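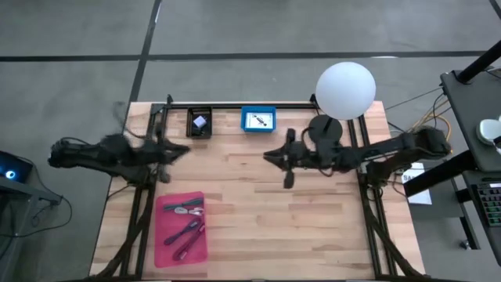 Figure 2. A light-wood tabletop with visible strip grain.

4. How People Talk About Wood Grain

4.1 From looking to naming

We came to this part of the study expecting it to be the dull one. The sorting task in Section 3 had given us tidy groupings, and the interviews were meant to put labels on them. What we got was a much richer set of words than any of us had planned for, and we have spent a good deal of the time since then reading the transcripts aloud to one another with real delight.

The question itself is simple. When people who have no training in carpentry look at a wooden surface, what do they say about it, and how much of what they say is about the wood? Trade terms for grain are well settled. A joiner will speak of straight, interlocked, wavy or spiral grain, and of figure as something separate again. Everyday speakers have none of this to hand, yet they speak about wood with great confidence and seem to be understood by the people they are speaking to. We wanted to know how they manage it.

4.2 Speakers and procedure

We interviewed 29 adults in Wendusora, all of whom had lived in the town since childhood and none of whom worked with timber. Each person spoke for 15 minutes, first about a wooden object they knew well at home and then about a set of loose boards laid out by the second interviewer. The boards had been cut from offcuts given to us by the Pillai yard and were left unfinished. We did not name any species and asked the speakers not to guess at them, a request that most of them cheerfully ignored.

Interviews were held in English or in the speaker's home language, as the speaker preferred. Zineb Bouazza and Slamet Yusof transcribed them and marked every word or phrase that described a surface. Kurniawati Yeoh then went through the marked transcripts without access to the first set of notes. Where the codings differed we talked the passage through, and if we still differed we kept both readings. The appendix lists the 50 most frequent terms with their glosses.

4.3 Lines, bands and strips

By far the largest group of terms has to do with lines. Speakers said that a board was "lined," "striped," "combed," "raked," "ruled" or "scratched all one way." What excited us was the care with which these were kept apart. "Striped" was used almost entirely for contrast between neighboring pieces, as on a surface like the one in Figure 2, where narrow planks lie together and the eye can pick out one from the next. "Lined" was kept for marks inside a single piece. Several speakers corrected themselves when they had used the wrong one, and one corrected the interviewer.

The distinction matches, very nearly, the one a joiner would draw between the layout of a surface and the grain of the timber in it. We had assumed that untrained speakers would run the two together. They do run them together in their choice of nouns ("the pattern," "the lines of it"), and this may be why earlier surveys missed the difference. In their adjectives and verbs they hold them apart with surprising firmness. A table, one speaker told us, "is striped because somebody made it striped, but the lines were in it already." We could not have put it better in the codebook, and in fact we copied it in.

Direction came up less often than we had predicted. Speakers would say that lines went "along" or "across," but seldom in relation to the shape of the object. They preferred the body. Lines went "toward me," "away from me" or "past me," and a speaker who walked to the other side of the boards would change the word and carry on as if nothing had happened. Ezequiel Villanueva has pointed out to us that weavers in the same district talk about cloth in just this way, and a comparison of the two crafts would be a wonderful project for someone.

4.4 Food, weather and water

The second group of terms is borrowed from elsewhere, and it is the group we most enjoyed. Pale boards were likened to bread, rice water, butter and straw. Darker ones drew tea, burnt sugar and, from a single very firm speaker, liver. Wavy grain was nearly always water, but the kind of water varied with the home of the speaker. People from the Drekik side of town, which faces the river, talked about current and eddies. People from the hill streets talked about rain running down a window.

We want to be careful with this result. The river and hill groups were not balanced for age, and older speakers used more comparisons of every kind. Still, the pattern held when Izzati Lumenta set the longest interviews aside and read the remainder again, and we think it deserves a proper test with a larger group. A color chart would have flattened all of it. Had we asked people to match each board to a printed swatch, "rice water" and "butter" would have ended up as the same pale yellow, and we would have lost the fact that speakers use the first for wood they find cold and the second for wood they would like to touch.

4.5 Words of judgment

Very few speakers described a surface without also judging it. "Honest," "busy," "tired" and "calm" all appear among the frequent terms. "Busy" went with strong contrast between pieces and "calm" with its absence, so these two at least can be tied to something visible. "Honest" is harder. Some used it for knots, some for plainness, and some for wear. When pressed, speakers tended to talk about the maker of the object and leave the surface behind altogether.

Terms of judgment were more common for the object at home than for the boards. This is hardly a surprise, given that a kitchen table brings its whole family history into the interview with it. What did surprise us was that the line terms from Section 4.3 stayed just as frequent in both parts. People who were deep in a story about a grandmother's bench would stop to say that it was combed, never raked, and then go on with the story.

4.6 Limits and next steps

Our boards were unfinished, and oil or lacquer would surely change what people notice. Two of the interviews were held outdoors in bright sun and contain far more talk of shine than the others; we have kept them in the counts and marked them in the appendix. We also had no speakers under twenty. A second round of interviews, planned for October in Clurnov, will use finished boards beside the unfinished ones and will include school-age speakers, whose comparisons we can hardly wait to hear. The coding scheme will stay as it is, apart from the entry for "honest," which we intend to split by what the speaker was looking at when the word was used.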